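4. Findings

4.1 Who applied and who was funded

The Ruviver Fund offers small grants to graduate students whose work deals with disability in childhood. We read all 1169 applications held in its archive and coded each one for field of study, type of request and outcome. Most applicants came from education, nursing and physical therapy. Applicants from engineering and architecture were rare in the early rounds and became more common after the call for applications was reworded to mention "everyday surroundings."

Requests for travel and fieldwork costs were the most common, followed by requests for equipment. Few applicants asked for living expenses, although the rules allow it. In interviews, former applicants told us they had assumed that such a request would count against them. The fund's written scoring guide says nothing on this point, and we found no sign in the reviewers' notes that it mattered.

Projects on getting around outdoors form a small but steady group. They include studies of school routes, playground access and street crossings, and several used computer models of city streets (Figure 3).

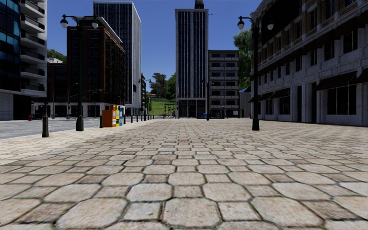 Nivaldo Toledo told us that he nearly did not apply at all. The call reached his department late, he said, and the form asked for a letter from a partner organization, which he did not have. He wrote to the fund's office and was told that a letter from his own supervisor would do. He felt that other students would have given up at that stage, and he would like to see the rule stated on the form itself.

His account agrees with what we found in the archive. Incomplete applications were mostly missing the partner letter, and the office had accepted a substitute whenever the student asked for one. Students who did not ask were turned down without review. The practice was not written down anywhere until recently, so access to it depended on knowing whom to contact.

4.2 Use of the grants

We sent a questionnaire to 100 former grant holders and received 58 usable replies. Most respondents had finished the degree the grant supported. Those who had not were still enrolled or had moved into clinical work before writing up.
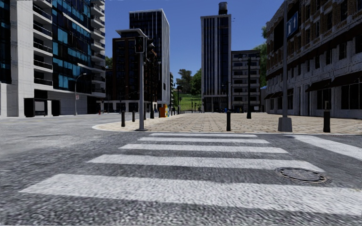

Respondents rated the timing of the payment as more important than its size. The fund pays in April, while most fieldwork with school-age children has to be arranged in the fall. Students with other income could cover the gap. Students without it delayed their projects or cut them down, most often by dropping a second site. Two departments, at Jiltow and Kosoten, now advance the money from their own budgets and are repaid in the spring - an arrangement that respondents there described as simple and useful.

Reporting duties were not seen as a burden. The final report is short, and respondents said the form was clear. Several noted, however, that they had never heard whether anyone read it. The office confirmed that reports are filed but are not sent back to the reviewers who approved the projects.

Figure 3. Street model views, with paved plaza and crosswalk. 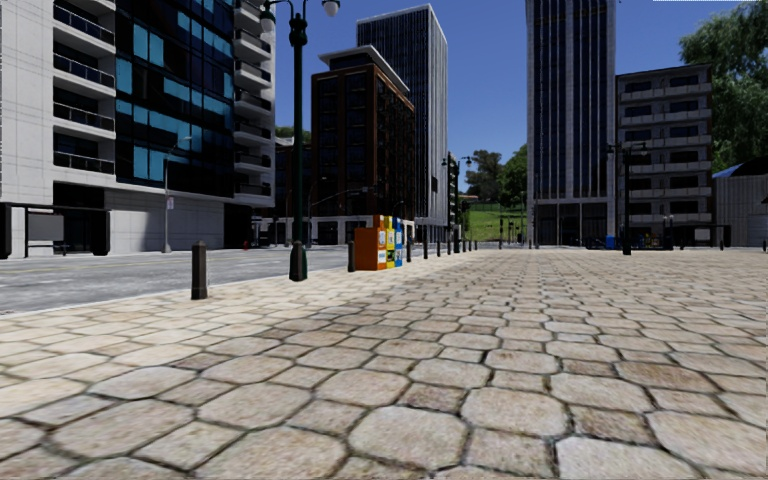

Section 4.3 by Duarte Guerreiro, Yokoyama Center for Child Studies

4.3 After the grant

The interviews also covered what former grant holders did next. Many stayed in touch with the families who took part in their studies, and some returned to the same schools for later projects. They spoke of the grant mainly as a first line on a funding record. One said that a later and much larger application had been taken seriously because a smaller body had already reviewed the idea.

The fund holds no list of former grant holders. Contact details are kept until the final report is approved and are then removed. This made our own sampling harder, and it means that new students cannot easily be put in touch with earlier ones. Respondents were in favor of a voluntary list, provided that it was kept by the office and not made public.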